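발표자 노트: 주방 업무 자동화와 현장 인력의 역할 변화
발표: 시우바나 마리뉴(Silvana Marinho), Civatance 현장운영부

1. 인사 및 발표 범위
참석해 주신 여러분께 감사드립니다. 오늘은 Civatance가 Rutwood 사업장 공용 주방에 로봇 팔을 도입하면서 직원의 업무가 어떻게 달라졌는지를 말씀드리겠습니다. 장비의 성능 수치는 배포 자료로 갈음합니다.
(목차 화면에서 잠시 멈출 것)

2. 도입 이전의 업무
주방 담당 직원은 42명이며, 3개 조로 나뉘어 근무합니다. 도입 전 면담에서는 식기와 재료를 제자리에 돌려놓는 반복 작업이 가장 큰 부담으로 꼽혔습니다. 조리대에는 접시, 도마, 서랍형 상자, 토스터가 함께 놓이며, 연습 단계에서는 식재료 대신 봉제 모형을 사용합니다.
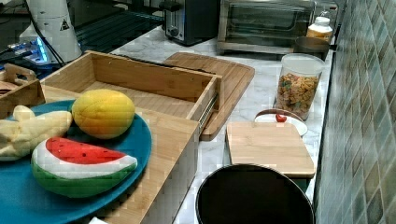 자동화로 인해 인원이 감축되었습니까?
감축은 없었습니다. 정리 업무에서 벗어난 시간은 위생 점검과 신입 교육에 배정되었고, 근무표는 직원 대표와 협의하여 조정하였습니다.

3. 작업 방식의 변화
로봇 팔이 맡는 일은 집기, 옮기기, 내려놓기입니다. 그릇처럼 가장자리가 얇고 안쪽이 오목한 물건은 집게의 접근 각도에 따라 결과가 달라지므로, 담당자가 물건별로 기준 자세를 정하여 기록합니다. 종전에는 개인의 요령에 속하던 지식이 문서로 남게 되었습니다.
(카우앙 마리뉴 조장의 기록지 양식을 소개할 것)
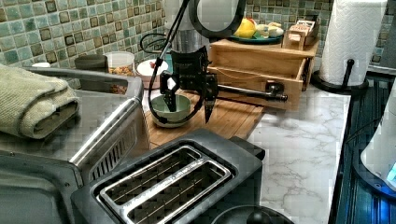 4. 교육과 직무 재설계
전 직원이 30시간의 교육을 이수하였습니다. 교육은 비상 정지, 작업 구역 확인, 오류 기록의 순서로 진행되었습니다. 타이스 오노라투 교육담당은 숙련 직원일수록 오류의 원인을 빨리 짚어 낸다고 보고하였으며, 이에 따라 숙련 직원에게 감독 수당을 신설하였습니다.
8월까지 접수된 오류 기록은 431건입니다. 물건의 배치와 관련된 기록이 많아, 조별로 조리대 배치 기준을 다시 정하였습니다. 수박과 바나나 모형을 접시에 함께 담는 배치도 연습 항목에 포함됩니다.
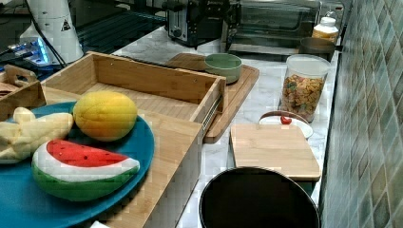

5. 남은 과제
첫째, 야간 조의 감독 책임이 아직 명확하지 않습니다. 둘째, 오류 기록을 개인 평가에 활용하지 않는다는 원칙을 취업규칙에 명시해야 합니다. 해당 문안은 질베르 비에이라 인사부장이 검토하고 있습니다.
(질의응답으로 이동. 수당 산정 관련 질문은 인사부로 안내할 것)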